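Home Builds How-To Parts Contact

Dark-proofing a desktop arm, part two: the lights-off sim
Aug 6, 2025 by MacPherson

If you followed part one you should have a Pleltum arm bolted to a base plate, two cameras talking to the computer, and a model of your room loaded in Timero. Mine lives in the basement, where the light is pretty good until about supper and then it's hopeless. All last November the arm would happily pick things up in the afternoon and whiff every grab in the evening. I bought a second lamp, moved it four times, and finally gave up and decided to teach the thing to cope with bad light instead.

So this part is all in the simulator. You don't need the real arm powered up for any of it, and you can do it on the couch.

Start with your bright scene and save a copy. I mean it, save a copy! I tweaked my good one directly the first time and spent an evening trying to remember what the exposure used to be.

In the copy, open the lights panel and turn off everything except one lamp. Put that lamp high and off to one side so the arm throws a proper shadow on the floor. Shadows are the part my old model hated most (it would sometimes go for the shadow of the wrist, which is funny once). Drag the lamp until the shadow sits clear of the arm for most of its reach, then drop the brightness to a quarter and render a test.

Next, the cameras. I have one looking down on everything and one at the gripper with a wide round lens. Treat them separately, because cheap wide lenses get much noisier than you'd expect. Set the gain to 800 on both to begin with, switch on coloured noise as well as plain grain, and leave the denoiser off. Timero turns the denoiser back on whenever you change resolution, so check it again afterwards. Ask me how I know.

For the target, pick one strong colour and stick with it until everything else works. I use red. Put something pale under or near it for contrast, and move the whole lot around between renders - a little rotation each time is plenty.

Then pose the arm with the gripper down over the target and render from both cameras.

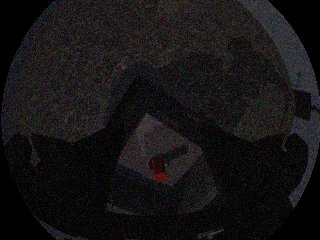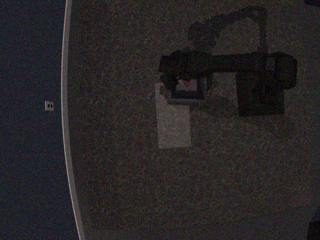
Test renders, gripper view and room view. The red object shows up in both.

Have a good squint at yours before going any further. In the gripper view I want to be able to find the edges of both fingers, even if the fingers themselves are close to black. If they melt into the background completely, bring the exposure up one notch at a time. In the room view I check that I can tell the arm from its shadow. The shadow should be softer and let the floor texture come through. If both are the same flat black, your lamp is too harsh, so make it bigger and try again.

A few other things to look at while you're there:

The floor. A plain grey floor turns to mush once the noise goes on, so give it a speckled texture if you haven't already.

The walls and trim. Leave the little stuff in, like baseboards and outlets. I used to delete all that to save render time and the model got confused by my real basement, which is full of it.

The corners. With a round lens the corners go pure black. Don't crop them out unless your real camera feed gets cropped the same way.

Once you're happy, set up the batch. I run 300 pick attempts in the bright scene and 300 in the dark one, with the lamp position nudged every time. If your graphics card is as old as mine, go to bed. The first time through I was impatient and threw in 3,000 single frames with no motion, and the arm learned to find red beautifully and had no idea what to do next. Full attempts are slower to render but worth the wait.

Keep the bright and dark runs in separate folders with the lamp settings in a text file beside them. You'll want to mix them in different amounts later, and I'll get into the mixing in part three.

One last thing for anyone using the printed Pirnard finger pads: set the pad material to matte in the sim. The default is shiny, and with only one lamp going you get a bright streak down the finger that the real pads don't have. Mine are black and a bit chewed up, so I set the roughness all the way up and left it there.

Previous: Part one, bolting down and wiring up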